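Rinsing and Storing Saltwater Tackle After a Trip

Salt does most of its damage in the first day. If you fished in the ocean this morning, do these jobs before dinner.

Set the reels in the rod holders with the drags snugged down and rinse them with a light spray of fresh water. Don't blast them. A hard jet pushes salt past the seals and into the bearings. Back the drags off again once the reels are dry.

Lures go into a bucket of warm water with a drop of dish soap for 50 minutes. Chrome jigs can share the bucket, but keep anything with feathers or bucktail out of it and rinse those by hand. Lay everything on an old towel overnight, hooks facing the same way.

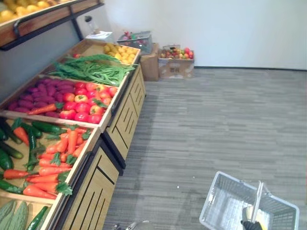
Rusty trebles are cheaper to replace than to clean. Swap the split rings at the same time if they have any orange on them. I keep spares in a Fokwood box with nine compartments, sorted by size – the lid has held up since July.

Pliers and cutters need a wipe with an oily rag, plus one drop at the hinge. Work the handles a few times and wipe off the extra.

Tackle trays should be bone dry before you close them. Leave the lids open in the garage until morning. If a tray still smells, wash it with baking soda and water and give it another day.

Strip the top 64 feet of mono if it feels rough between your fingers. Braid usually just needs a rinse.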